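*Last edited 24/12/2023. Please read the "Known problems" part before you train anything on this.*

# norau-shelf

Norau is the robotics club of our school in Cáceres. This repository keeps the recordings, the labels and the small scripts we made for the shelf task of the Pukotska student competition. In the task, one arm has to take a product from a stepped display and put it on a tray, or take a product from the tray and return it to the display. The rules do not say which product will be asked for. The judge reads the name aloud when the clock is already running.

We publish the data so that other clubs can start from something. We are students, and English is not the first language of most of us, so if a sentence is unclear, open an issue and we will write it again.

## What is inside

```
norau-shelf/
 episodes/ one folder per attempt
 labels/ one text file per attempt
 scripts/ check, split, replay
 notes/ our lab notebook, typed
 RULES.md our summary of the task rules
```

There are 900 episodes. Each one is one attempt by a person who drives the arm, from the moment the gripper starts to move until the driver presses the stop key. An episode folder has the wrist camera video, the joint positions, the gripper opening and a file called `meta.json`.

The fields of `meta.json`:

| Field | Meaning |
|---|---|
| `driver` | A letter, never a name |
| `target` | The product that was asked for |
| `from` | `rack`, `tray` or `bin` |
| `to` | `rack`, `tray` or `bin` |
| `result` | `done`, `dropped`, `wrong_item`, `stopped` |
| `layout` | Number of the table layout, 1 to 26 |
| `remark` | Free text, often empty |

The remarks are partly in Spanish. We wanted to translate them and we did not finish.

## How we recorded

A session has always two people. One drives the arm and the other reads the target from the list and writes the result. At the beginning the driver wrote the result too, and those labels were too kind. A chocolate bar which was lying across two steps was marked `done` more than once. We checked all the early episodes again with the rule below.

**Rule for `done`:** the product rests fully on one step, or fully inside the tray, and it does not touch the gripper when the driver presses stop.

We change the layout between sessions and not inside a session. The list of layouts is in `notes/layouts.md`, with a drawing for each. The drawings are made by hand and then scanned, and layout 13 has the rack turned the wrong way in the drawing. The video is correct, so trust the video.

Drivers practice on a separate set of attempts before they record. Those practice attempts are not in this repository.

## How to use it

You need Python and the packages in `requirements.txt`. Then:

```
python scripts/check.py episodes/
python scripts/split.py --by layout
python scripts/replay.py --episode 0001
```

`check.py` looks for missing files and for videos that are shorter than the joint log. It prints one line for each problem and it changes nothing on the disk.

Please split by layout. When we split at random, our first model looked very good on the test part and then it failed in front of the judges in June, on a table it had never seen. We had placed too much trust in that score — the same layout was in both parts.

`replay.py` only shows the video with the joint values next to it. It does not move a real arm. We removed that option after a wrong sign in the wrist joint pushed the gripper into the table.

## Known problems

- **Transparent rack.** The table color comes through the plastic, and the folds shine. A depth estimate on the steps is often wrong. We use the printed packages to find the step and not the edge of the step.
- **Same product twice.** In some layouts there are 2 equal bars on the rack. The label does not say which one the driver took. If your method needs this, you have to look in the video.
- **Text upside down.** Products are placed in any direction. If you read the logo to find the product, test this case on its own.
- **Things that roll.** A can on its side in the clear bin moves when a finger touches the wall. Several `stopped` episodes come from that.
- **Fingers in the view.** The fingers hide the nearest part of the table when they are low. We did not mask them.
- **Light.** All sessions were in one room with similar light. We cannot say what happens in a different one.

## One view from the wrist camera

Both fingers are open, with the rack on the right side, a Coca-Cola can in the clear bin and part of the tray on the left. The two Snickers bars on neighboring steps have their logos in opposite directions, so this view is good for a first test of a detector.

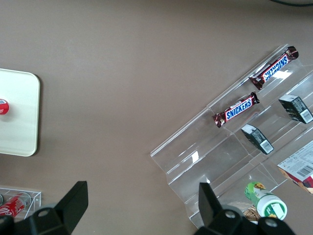
Aldana Jara: I used your episodes for our own entry and I have one request. Please add the gripper force if you have it. With only the opening I cannot separate a light touch from a real grip on the soft packages, and my model learned to close too early. Also, the split by layout should be the default in the script. I forgot the option the first time and lost an evening.

We answered in the same thread, and we repeat the answer in this file so that it is easier to find. We do not have the force. Our gripper reports the motor current, but we did not save it, and it is not possible to recover it now. The second point is correct. From this version `split.py` uses the layout if you give no option, and the old behavior is still there as `--by random`.

## Adding episodes

Other clubs can send episodes. The conditions are few:

1. Use the same fields in `meta.json`. Extra fields are welcome if you describe them.
2. Give your layouts new numbers, starting after ours.
3. Keep the failed attempts. We need `dropped` and `wrong_item` more than we need `done`.
4. No faces and no voices in the video. Remove the sound before you upload.

The club of Pranduvcombe has promised a set with a white table. When it arrives it will go in a separate folder, and the episode numbers in this one will stay the same.

## License and contact

The recordings and labels are CC BY 4.0, and the scripts are MIT. Product names and logos belong to their owners and have no relation with the club. For questions use the issues page. We read it during the school term, and in vacation an answer can take up to two weeks.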